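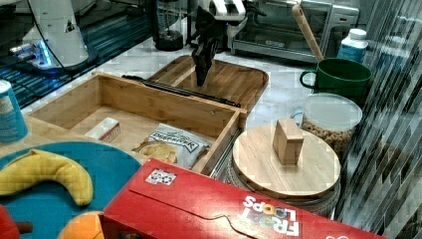

February, kitchen bench, 9:40

Picked up the counter inventory where Till left off. Sheet 12 is the long counter. He had the appliances down twice, once under breakfast and once under electrical, so I struck the second set. Granano goes in the supplier column for the cutting board only. The canister has no supplier on file – left blank until Birgit finds the order.

Food packets keep their own line even when they are only used as props. The Froot Loops box and the Deep River chips are both on it now. Toy fruit goes under toys, not food. Knut had the banana under produce, which threw off the February total.

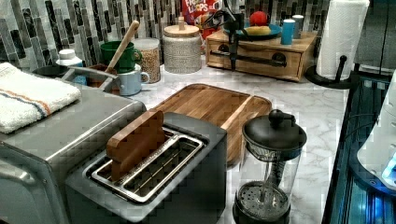
The wooden bread slice belongs with the toaster and gets the same number, 117, with a B after it. Same rule for the French press: carafe, lid and plunger are one item. Mugs are separate items, each with its own number. The spoon is listed under utensils, wherever it happens to be kept. I wrote the oats jar down as "jar, glass, light brown contents" – Gion wants the contents confirmed before we print a label.

Shelf labels come off the Stöcker printer. The roll is nearly finished, and the spare is in Sabine's drawer. 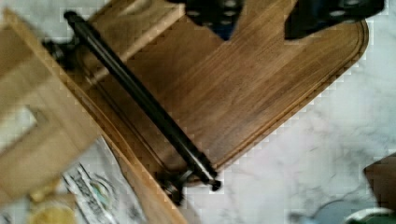
Does the cutting board get a sticker?
Put the number on a tie-on tag and leave the wood bare. The last stickers left glue in the grain and Sabine had to sand it out.

Still open: drawer box with the slide, furniture or storage? Under storage for now, number 158. Ask Birgit after lunch.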